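Jullwood Open Shelving

Shelving for the rooms where things pile up

Jullwood is our open shelving range for utility rooms, studios, garages, shops and that awkward bit of hallway by the back door. We've been making it at Losgate for 14 years and we still get a bit excited when a new batch comes through, because a good plain shelf makes a room so much nicer to be in!

The range was drawn up by Arnar Stougaard, who wanted a unit that one person could put up in an evening with a single hex key. The key comes in the box (there's a spare taped inside the lid as well). Side panels go up first, then the bottom board, then the top, and after that you can hang the middle boards wherever you like.

Every Jullwood unit is open at the front. No doors to swing into your knees, no handles to catch your sleeve on, and you can see straight away when you're low on teabags or printer paper. If you'd like a few things tucked out of sight, our Gulero baskets slide onto any board and come in two depths.

Sizes and loads

Narrow: 3 compartments, up to 55 kg on each board
Wide: the same layout with a centre support, same load per board
Tall: 2,000 mm high, supplied with wall fixings

Boards move up and down on steel pegs. The pegs push in by hand and stay put once there's weight on them, so you can change your mind as often as you want. Plenty of people start with even gaps and then find they need one tall space for the hoover.

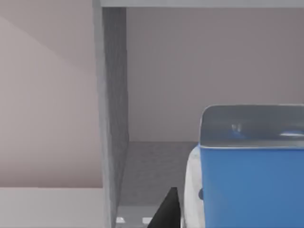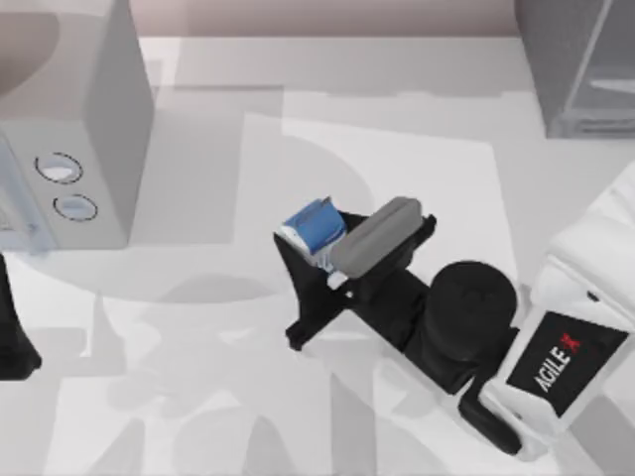 First picture: grey shelving with a grey side panel, beside a beige wall. Second: a small blue and white item over a pale tabletop.

Finishes

Grey is the one most people pick, and it's lovely against warm walls. We also do chalk, moss and a deep plum that Hazem Tazi in our paint shop talked us into. It looked far too dark on the sample card — on a full unit it's gorgeous. All four are matt and wipe down with a damp cloth and a drop of washing-up liquid. Please keep scouring pads away from them, as they leave shiny patches.

If you're matching an older unit, send us a spare peg cover and we'll compare it with the current batch. Greys drift a little over the years, especially in a sunny room.

Joining units together

Two or more units can be linked with the Woo clip, a small bracket that fits behind the side panels. Use one near the top and one near the bottom. Tall units must be fixed to the wall as well, even when they're linked.

What's in the box

Side panels, boards, pegs, peg covers, hex key and spare, printed instructions. Tall units also include brackets and screws for solid walls. For plasterboard you'll need to buy suitable fixings separately.

Spare pegs and single boards are always in stock, and we're happy to cut a board down for you if your alcove is an odd width. Ring the workshop with your measurements and have a cuppa handy — we do like to chat about alcoves.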